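Skyrme Community Kitchen: Progress Report to the Clidolis Fund
Date: 01/10/2020
Prepared by: Dwynwen Gwynne, project lead

Spending
We have spent $300 of the small equipment line. It went on 2 electric steamers and a set of large white plates. The remaining balance is being held for replacement parts.

Sessions
The steamed bun course ran for 7 weeks at the Flilton site. Attendance was around 35 people over the full course, which is close to what we put in the application. Two sessions in January were moved to a later date when the building was closed for heating work.

Chaiwat Sitthichai taught the course and wrote the recipe sheet. He has asked that we keep to small batches, with space between the buns in the basket so they can rise without sticking. The sheet now says this on the first line. 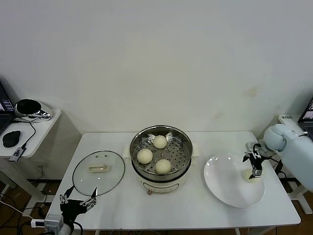 Serving was slow in the early weeks. People were lifting buns out while others waited with plates. We now set the plate on the right of the steamer before the lid comes off, and the glass lid goes flat on the table to the left.

Next period
The Datevwood group will start in the new quarter with the same recipe sheet. We still need a price for a second table and will send it with the next claim.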